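Unit 4: Setting Up a Work Surface
Course handout, Stoditia Evening Program
Instructor: Frøydis Wallin

A work surface should be large enough to hold the piece and low enough to keep the shoulders relaxed. Place small parts near the center of the board – never along the front edge. Lighting is covered in Unit 3.

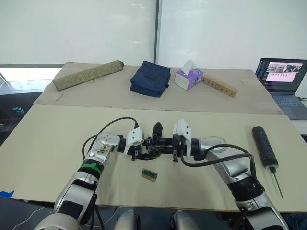 Figure 2. Small black part at the center of a tan work board.

Students are to read pages 69 onward in Hellström before the next meeting and bring a sketch of their own bench at home.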